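How to put clothes away in a plastic storage bin (and what to ignore)

Posted 2018-11-11

Most advice on storing clothes is written by people with something to sell you. I've packed away the off-season stuff for 13 years, first in Wamcombe and now in Plerkley, and I've been talked into sachets, cedar blocks and a set of vacuum bags that slowly filled with air again. A plain lidded bin does the job. What follows is how I use one.

Start with the bin you already own. Scratches on the lid don't matter. Cracks and holes might, so look the lid over in good light and hold it up to a window if you aren't sure. Old packing tape is a bigger nuisance than people let on. It traps grit, it wrinkles, and the next strip won't stick properly over the top of it. Peel it off slowly, wipe the plastic with warm soapy water and let it dry before you open the lid.

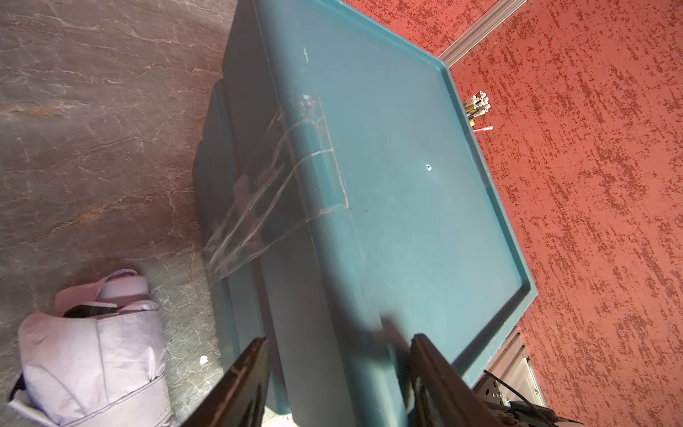
Old tape on the lid, with dirt caught under it.

Clear a patch of bench next to the bin and sort there. Move the remotes and whatever else lives on it, or they'll end up packed in January with the jumpers. I was once told that colour sorting saves time. I have yet to see how. Sort by weight instead:

Heavy things go at the bottom, folded flat.
Shirts go in the middle, buttoned at the collar so they hold their shape.
Light things you might want early go on top.

As for rolling, the Pandey method (a leaflet that did the rounds at our library) claims you'll fit twice as much. I tried it on four shirts and four pairs of trousers and gained a gap you could lose a sock in. Roll knits if you like. Fold anything with a collar. 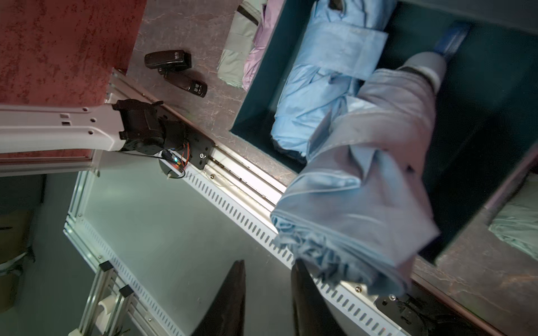 A light blue shirt folded in the box, and a greyish-blue garment bunched up above it.

Anything bunched should be shaken out and folded again. A crease left under a pile for months takes more ironing than it's worth. Check pockets while you're at it, and take out anything hard that has found its way in among the clothes.

Then there's where to keep it. You'll read that a bin must live in a sealed, climate-controlled cupboard. Maybe so if you own a museum. An ordinary room will do, provided the bin stays out of direct sun and off any floor that gets damp.

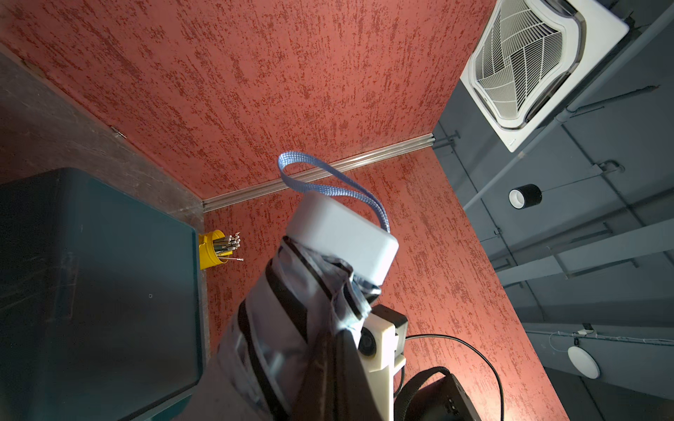 I'd leave a hand's width between the bin and an outside wall, and I wouldn't stack more than two high, whatever the label says about load. The lids bow. My Belen bins cost a bit more than the supermarket ones and they bow just the same.

Tape is optional. If the lid clips down, skip it. If it doesn't, run one strip over each short side and fold the end under to make a tab — you'll be glad of it when the weather turns. Write the contents on paper and stick that to the side, where you can still read it with another bin on top.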